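What a Wrinkle Is Made Of
Cotton creases for reasons that chemists worked out long ago. Getting a shirt to stop doing it without ruining the cloth has taken a good deal longer.

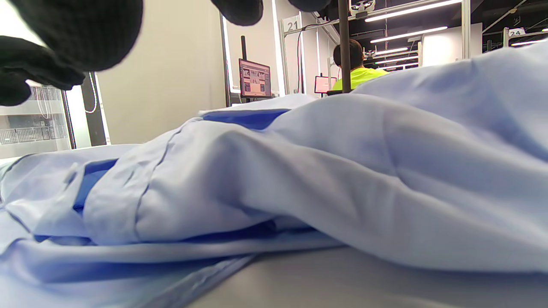 Cotton is cellulose, and cellulose is a long chain of sugar units carrying hydroxyl groups along its length. Neighboring chains hold each other through hydrogen bonds. In the crystalline parts of the fiber those bonds are packed tightly and water has trouble getting in. In the amorphous parts it enters freely, and each water molecule that does so can break a bond between two chains. Bend the fiber in that state and the chains slip. When the water leaves, new bonds form wherever the chains happen to be, and the bend is fixed.

"People think heat makes the crease," says Malcolm Tunstall, who runs the finishing laboratory at Indomthorpe, a contract textile testing house. "Heat speeds things up. Water does most of the work, and there is always some water. A shirt worn on a humid day has plenty."

Tunstall's laboratory measures recovery by an old method. A small strip of cloth is folded, loaded with a weight for a fixed time, released, and left to open. The angle it reaches is read off a dial. Strips are cut in both the warp and the filling directions and the two angles are added. The most a fabric can score is 360 degrees, which would mean that every strip sprang back flat. An untreated cotton poplin on the bench in January scored 204.

The classic remedy is crosslinking. A resin is padded onto the fabric, dried, and cured in an oven, where it reacts with the hydroxyl groups and ties adjacent chains together. The ties do not come apart in water, so the chains cannot slip as far, and they pull back when the load comes off. The first resins in wide use released formaldehyde, and much of the chemistry since has been concerned with releasing less of it. Polycarboxylic acids release none. They also cost more, need a hotter cure, and can yellow white cloth.

All crosslinkers share one fault. A chain that cannot slip cannot share a load with its neighbors either, and the fabric gets weaker. Collar points and cuff edges go first. Dimas Nugroho, a process engineer at the Selotham mill, keeps a chart above his desk that plots tear strength against recovery angle. The line runs downhill all the way across.

"You choose a point on it," Nugroho says. "A hotel uniform buyer picks one place and a shirtmaker picks another. I have had customers ask for both ends in one fabric, and I send them the chart."

Mills soften the trade by several means. Treating the cloth with caustic soda under tension swells the fibers and evens them out before the resin goes on. Silicone or polyethylene softeners let yarns slide over each other, which recovers some of the tear strength. Blending in polyester works well and is cheap, though the cloth breathes differently and holds body oils.

Weave matters as much as chemistry. A plain weave with a high thread count locks its yarns at each crossing, and a fold has nowhere to relax. Twills and oxfords have longer floats and recover better from the same fiber. Yarn twist plays a part too. Selotham's current trial fabric, sold under the name Vornasel, uses a two-ply, high-twist yarn and 3 percent resin solids in the pad bath, with no polyester. Nugroho gives its tear loss after curing as 12 percent. He would like to see more wash data before he says anything else about it.

Wash data take time. Shabani Temba supervises the laundering room at Indomthorpe, where samples are washed, tumbled at 70 degrees Celsius, and rated by eye against molded plastic replicas under a fixed overhead light. Raters work separately and do not see each other's scores.

"The instrument methods are improving," Temba says. "Cameras do well on plain colors. On a stripe or a small check they confuse the pattern with the shadow, and we go back to the replicas."

His advice for untreated cotton is brief. Fill the washer loosely, take the shirts out as soon as the spin ends, and hang them by the hem while they still hold some weight of water. Iron before the cloth is fully dry.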